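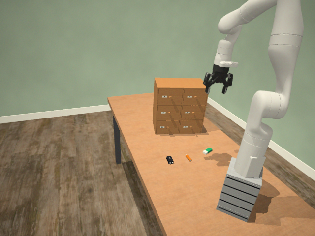 Six closed drawers, two columns of three. It's a layout that has been around forever.

I own more rubber bands than any person needs. I know this because I spent most of last August emptying the drawers in my apartment, every single one, onto an old bedsheet in the living room. I was supposed to be writing a short piece on kitchen storage. What I ended up with was a pile of dead batteries, a sewing kit from a hotel in Plemberg, and a strong wish to talk to other people about their junk drawers.

So I asked. I put a little questionnaire in our newsletter, expecting maybe a handful of replies, and 300 of you wrote back! Some of you wrote pages. One reader sent a full inventory with footnotes (I love you, whoever you are). Of those 300, 81 said they had a drawer in the house they were scared to open when guests were over. I would have guessed higher, but maybe the rest of you have braver guests.

Almost everybody's junk drawer is in the kitchen, usually the one closest to the door. It starts out with a job. It's for the takeout menus, or the scissors and tape, and then one evening you come home with a spare key in your hand and the drawer is right there. Add a birthday candle. Add the tiny wrench that came with the bookshelf. A year later you're yanking at the handle and something in the back, always a spatula in my case, has stood up and jammed the whole thing shut.

I've tried all the fixes. I bought bamboo dividers, which slid around. I bought the Hokik trays, the clear ones that click together, and they do look wonderful for a week or so. Then I needed a place for a flashlight that was longer than any of the trays, and I set it on top of them, and you can guess how the rest went. My sister-in-law swears by egg cartons. I tried those too and I kept finding paper clips under them.
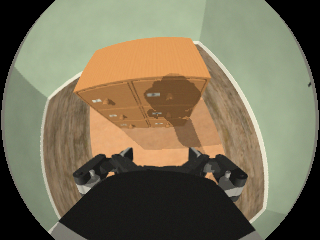

What finally worked for me was giving up on the one big drawer and splitting the mess between a bunch of smaller ones. I got the idea at the Rirnisix flea market, which takes over a parking lot outside Plemberg and has 400 stalls when the weather's good. I went in for a lamp and walked out hugging a little chest of drawers to my stomach, with a sore back and no lamp. If you go looking for one, you'll see them in every size, and I'd hold out for the two-across, three-down kind with a good broad top, because you get six places to put things and still have somewhere to set your coffee. Mine cost less than dinner for 2, and that includes the bag of kettle corn I ate on the walk back to the car.

Now the batteries have their own drawer. Tape and scissors get another. There's one for keys, including four that don't open anything I own, and one for cords. The fifth is stamps and envelopes, and the last one is, yes, a junk drawer. I think you have to have it. Several readers told me they'd gone without one for a while, and every time the stuff just moved, to a bowl on the counter or a coat pocket or the glove box.

I also want to put in a word for labels, which I resisted for years. I thought they'd make my place look like an office. Then I stuck a strip of masking tape on each drawer, wrote on it in pencil, and stopped opening the wrong one ten times a day. Pencil is the trick, by the way. What's in there is going to change, and you'll feel much less silly rubbing out a word than peeling off a fancy sticker.

For the actual clearing out, use a bedsheet. You can gather up the corners when you get tired and shove the whole thing in a closet until tomorrow. I did this four nights running. Test your pens as you go. Throw out the soy sauce. Keep one good flashlight and put the others where you'd need them in the dark, like by the bed or at the top of the basement stairs.

A few of you asked what I did with the leftovers. The loose screws went to the Zacharias tool library down the street, where they have a giant jar and were very polite about it. The batteries went to the drop-off bin at the hardware store. The hotel sewing kit I kept, and last month I used it to fix a coat button in the back of a cab, with the wrong color thread. The rubber bands are in the sixth drawer.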